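Manual de instalación y uso del filtro de agua bajo encimera Umden
Sección 3. Montaje en la cocina y primera puesta en marcha 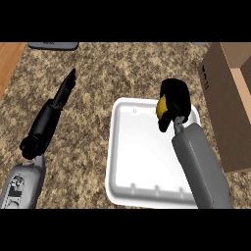
Antes de abrir la llave de paso conviene leer esta sección entera. Sabemos que casi todo el mundo empieza por el paso 5 y vuelve al 1 cuando ya hay un charco, así que hemos procurado que los pasos se entiendan también en ese orden, aunque no lo recomendamos.

El Umden se instala en el mueble del fregadero, conectado a la toma de agua fría. El agua filtrada sale por un grifo propio, más delgado que el de la cocina y con cierta tendencia a que las visitas lo confundan con el dosificador de jabón. El equipo no calienta, no enfría, no pone burbujas y no se conecta al teléfono.

3.1 Qué debe haber en la caja

Cabezal con soporte de pared
Cartucho Pleltus (viene precintado; déjelo así hasta el paso 3.5)
Grifo dispensador con su junta, arandela y tuerca de plástico
Derivación en T para la toma de agua fría
Tubo flexible blanco y tubo flexible azul
Bolsa con tornillos y tacos
Llave de plástico para el cabezal
Este manual

Si falta algún tornillo, mire dentro del tubo de cartón del cartucho. Si sobra alguno al terminar, mire el soporte.

La llave de plástico parece un juguete y lo es hasta cierto punto, pero es la única herramienta que debe tocar el cabezal. Una llave inglesa lo aprieta mejor, lo aprieta más y lo parte.

3.2 Elegir el sitio

1. Vacíe el mueble del fregadero. Del todo. El bote de abrillantador que lleva ahí desde la mudanza también.

2. Localice la llave de paso de agua fría. Suele ser la de la derecha. Ábrala y ciérrela un par de veces; si no gira, no la fuerce y cierre la general de la vivienda.

3. Presente el soporte en el lateral del mueble. Debajo del cartucho tienen que quedar 5 cm libres, los necesarios para sacarlo sin desmontar nada. Muchos instaladores lo colocan a ras del suelo del mueble porque queda muy recogido. Queda muy recogido hasta el primer cambio.

4. Compruebe que el cubo de la basura sigue cabiendo. Este paso no figuraba en la edición anterior del manual y fue, con diferencia, la omisión más comentada.

Nota: si el mueble tiene el fondo de chapa fina o está hinchado por una fuga antigua, atornille el soporte al lateral y nunca al fondo. Y arregle la fuga antigua.

3.3 El agujero de la encimera

El grifo dispensador necesita un orificio de 18 mm. Muchos fregaderos traen uno ya hecho, tapado con un embellecedor redondo. Mire primero ahí. Se ahorrará el resto de este apartado y una conversación desagradable con la persona que eligió la encimera.

Si hay que taladrar, el procedimiento depende del material.

Acero inoxidable. Marque el centro con un granete, empiece con una broca fina y termine con broca escalonada, a baja velocidad y con una gota de aceite de corte. Lime el canto. El canto sin limar corta juntas y dedos, por ese orden de frecuencia.

Madera maciza. Use broca de pala o corona para madera y coloque un taco debajo para que no se astille la salida. Selle el interior del orificio con barniz o silicona antes de montar el grifo. La madera que bebe agua crece, y crece hacia donde menos conviene.

Granito y otras piedras. Solo con corona diamantada, sin percusión y refrigerando con agua durante todo el corte. Haga un dique de plastilina alrededor de la marca y mantenga dentro un dedo de agua. Pare a menudo. No incline el taladro para «ayudar».

Cuarzo compacto y porcelánicos. Llame a un marmolista. Podríamos escribir tres párrafos y el consejo final sería el mismo.

PRECAUCIÓN. El botón de percusión del taladro y la piedra no deben coincidir nunca. La garantía de Drerkero cubre el filtro. No cubre la encimera, ni el alero del fregadero, ni el estado de ánimo de la familia.

PRECAUCIÓN. Antes de taladrar, mire qué hay justo debajo. Los bordes de la cubeta, los listones del mueble y el cable del triturador ocupan siempre el punto que se acababa de marcar.

3.4 Montar el grifo

1. Coloque la junta de goma en la base del grifo, con la cara lisa hacia la encimera.

2. Pase el vástago por el orificio.

3. Desde abajo, ponga la arandela y enrosque la tuerca a mano. Esta operación se hace tumbado, con la cabeza dentro del mueble y una linterna en la boca. Llevamos años buscando otra postura.

4. Pida a alguien que sujete el grifo derecho desde arriba mientras usted aprieta. Si está solo, apriete, salga, compruebe que ha quedado torcido, vuelva a entrar y repita.

5. Dé un último cuarto de vuelta con la mano. La goma debe quedar comprimida sin asomar por los lados.

Nota: no añada silicona bajo la junta. La junta ya es la junta.

3.5 Conectar el agua

1. Cierre la llave de paso y abra el grifo de la cocina hasta que deje de salir agua. Ponga un recipiente debajo del latiguillo de todos modos.

2. Desenrosque el latiguillo de agua fría, intercale la derivación en T y vuelva a enroscar. La T lleva su junta puesta; si se ha caído, estará en el sifón o pegada a la rodilla.

3. Corte los tubos a medida con un cúter nuevo, en ángulo recto. Un corte sesgado entra igual de bien y gotea durante años. Deje algo de holgura, sin llegar a formar una espiral decorativa.

4. Introduzca el tubo blanco en la T y en la boca ENTRADA del cabezal. Empuje hasta notar dos topes. El primero es el anillo de agarre y el segundo, el fondo. Quien se queda en el primero tiene una instalación que funciona hasta la noche.

5. Introduzca el tubo azul en la boca SALIDA y en el vástago del grifo.

6. Tire suavemente de cada tubo. No debe salir ninguno.

7. Quite el precinto del cartucho Pleltus, moje las dos juntas tóricas con agua y enrósquelo en el cabezal hasta que coincidan las flechas. No use aceite de oliva, por bueno que sea.

PRECAUCIÓN. Si se invierten ENTRADA y SALIDA, el equipo dará agua igualmente, con poco caudal y sin filtrar como es debido. Es el motivo más habitual de las llamadas que empiezan por «lo he montado perfectamente».

3.6 Primera puesta en marcha

1. Abra el grifo dispensador y déjelo abierto.

2. Abra la llave de paso despacio, un cuarto de vuelta. Oirá aire, toses y algún golpe. Es normal.

3. Cuando el chorro salga continuo, abra la llave del todo.

4. Deje correr el agua 8 minutos. Al principio saldrá gris: es polvo de carbón del cartucho. No es tóxico, pero no mejora el café. Puede usarla para las plantas, que no suelen opinar.

5. Cierre el grifo y pase un papel de cocina seco por cada unión. El papel ve gotas que el ojo prefiere no ver.

6. Espere una hora y repita lo del papel. Solo entonces devuelva las cosas al mueble.

Durante los primeros días el agua puede salir algo blanquecina y aclararse sola en el vaso, de abajo arriba. Son burbujas de aire. Si se aclara al revés y deja poso, repita el paso 4.

3.7 Si algo no va bien

Gotea una unión de tubo. Cierre el agua, presione el anillo, saque el tubo, recorte el extremo y vuelva a meterlo hasta el segundo tope.

Gotea el cabezal. Las juntas tóricas están secas, pellizcadas o en el suelo. Desenrosque, revise y monte de nuevo con la llave de plástico.

Sale poca agua. Compruebe por este orden la llave de paso, que el tubo no esté doblado detrás del cubo de la basura y el sentido de las bocas. El cartucho nuevo casi nunca tiene la culpa, aunque es lo primero que se devuelve.

El grifo sigue goteando al cerrarlo. Unas gotas tras el primer uso son aire atrapado. Si al día siguiente continúa, afloje la maneta, gírela hasta centrarla y apriete otra vez.

El agua sabe a plástico. Son los tubos nuevos. Llene y tire unas cuantas jarras.

El agua no sabe a nada. Correcto.

3.8 Cambio de cartucho

El cartucho Pleltus se cambia cada 3 meses, o antes si el caudal baja de forma evidente. En zonas de agua muy dura la diferencia se nota pronto. Escriba la fecha en la etiqueta con rotulador permanente; la memoria de las personas respecto a los cartuchos es asombrosamente optimista.

1. Cierre la llave de paso y abra el grifo dispensador para quitar presión.

2. Ponga una bandeja o un paño debajo. El cartucho usado sale lleno.

3. Desenrosque, retire y deje escurrir en el fregadero.

4. Monte el nuevo como en 3.5, paso 7, y repita 3.6 completo, incluidos los minutos de agua gris.

Los cartuchos de la serie Ndung'u, más largos, encajan en el mismo cabezal, pero no caben en los 5 cm de holgura indicados en 3.2. Si piensa usarlos, suba el soporte antes de atornillar. Si ya ha atornillado, los agujeros viejos se tapan bien con cera.

PRECAUCIÓN. Si va a ausentarse más de una semana, cierre la llave de paso. A la vuelta, deje correr el agua un rato antes de beber.

Sobre limpieza exterior, piezas sueltas y el grifo en acabado negro mate, que se raya con solo mirarlo, véase la sección 4.

Drerkero. Texto revisado el 9 abr 2020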